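Dorkus Home Helper Kit: Frequently Asked Questions

What is Dorkus?
Dorkus is a two-armed walking robot plus the software and training tools that let it learn chores in your own place. We rent it as a kit. Iddrisu Aidoo built the first one for a guesthouse in Buenaventura, and we've been adding jobs to it ever since!

Who rents it?
Mostly small inns, university labs and a few very curious households. If you like to tinker, you'll get along with it.

What jobs can it do now?
Straightening bedding, picking up towels, carrying light things from room to room. The full list has 22 jobs. Bedding is the one we're proudest of, and also the one we're still fixing the most (fabric is hard, and we love it).

How long does it run on a charge?
Up to 70 minutes. Bed work is easier on the battery than walking, so a day of carrying things will need more stops at the charger.

Do I need to know how to code?
No. You teach a job by wearing the guide gloves and moving the arms yourself. Coders can get at everything underneath through Furnden, our control software.

Does it work with my beds?
Very likely. Low frames, box springs and bed skirts are all fine. Bunk beds are out for now, and so are waterbeds (yes, we were asked).

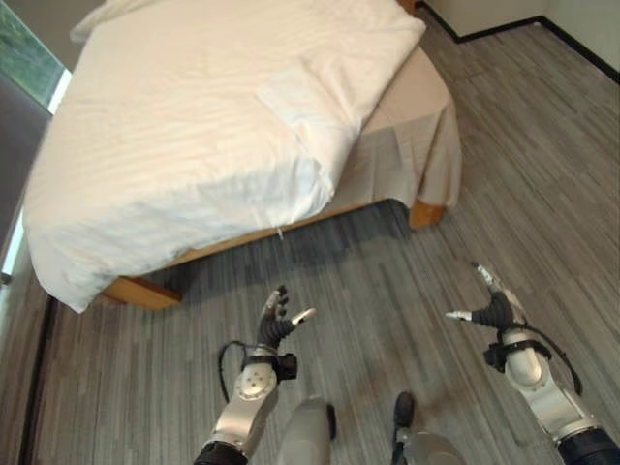

Why does it have full hands and not simple grippers?
Bedding is the reason. A duvet hem is soft and changes shape every time you touch it, and separate fingers give Dorkus more ways to get hold of it. The fingertips are pale against the black fingers, thumbs included, so you can keep track of them while you teach. With a white duvet hanging loose over a tan bed skirt, you'll want to show it which layer to take. Lucian Oprea wrote a lovely short guide to layers, and it comes with the kit.

What about the cables at the wrists?
They need slack to bend with the arm. Leave the loops as they are and please don't tape them down.

How long is the rental?
21 days at a time, and you can renew. Pickup and return go through our Brusunero shop.

Can I suggest a job?
Please do! We have 194 suggestions on the list so far and we read every one. Folding fitted sheets is winning by a mile.

Last updated Dec 15, 2021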